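Gondach Household Textile Words

A word list with short definitions, collected from shop catalogues and sewing booklets
Maintained by Valentin Iordache

What is in the dataset

The dataset holds 3,265 short text entries on household cloth: tablecloths, curtains, bedding, towels and kitchen linen. Each entry has a headword, a definition of one or two sentences, and the kind of source from which it was taken. I started it because the dictionaries I had at home were good on clothes and weak on everything else made of cloth. For "check", one of them gave only a pattern for shirts.

Of all entries, 709 describe patterns. The others describe fibres, weaves, edges, sizes and washing. Patterns were the hardest part, as shops use the same word for different things. "Windowpane", "grid" and "large check" can mean the same cloth, with thin lines in one colour over a plain ground. I kept all three as headwords and linked them with the field see_also.

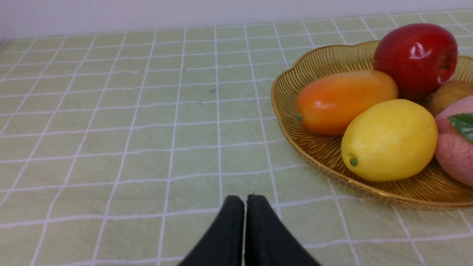 Files

entries.csv has the full list, one entry per line, in UTF-8.
sources.csv gives the type of source and the decade, when it is known.
variants.csv has other spellings and regional words.
CHANGES.txt is written by hand, so please excuse the short style.

Fields in entries.csv

id: a number which does not change between versions
headword: in lower case, singular where possible
definition: my own wording, never copied from the source
group: one of 13 groups, for example "edge" or "pattern"
see_also: zero or more ids, separated by a semicolon
checked: yes or no

How the entries were made

I read the sources and wrote down each word with the sentence where I found it. Later I wrote the definition without looking at the sentence, and compared the two. When they did not agree, I asked a second reader. The sentences themselves are not in the release, only the definitions.

The Utov part of the list came from an older glossary in which the colours were mixed with the patterns. I separated them. "Light green" is now a colour and does not appear in any pattern entry. If you used version 1, your counts for the pattern group will be different.
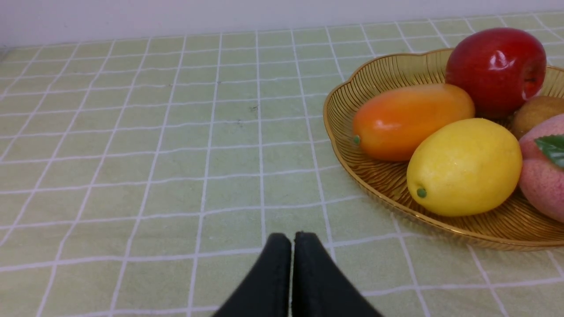
Light green cloth with thin white lines, as in the entry "windowpane".

Known problems

Sizes are given in centimetres, but 16 entries still have inches. They are marked in the notes of CHANGES.txt.

The words for lace are not complete. I do not know this subject well and I prefer to leave a gap than to guess.

Some definitions in the group "washing" follow old booklets. Do not use them as advice for your own linen.

Loading

The files open in any spreadsheet program. Choose the comma as separator and keep the quotation marks on, otherwise the definitions will break in two columns. Saxena, the small script in the tools folder, checks that every see_also id exists. Please run it before you send a correction.

Licence and citation

The list is free to use and to change, if you name the source. Please cite it as: Iordache, V., Gondach Household Textile Words, version 2, Salludell.

Corrections are welcome through the issues page. Write the id of the entry in the title.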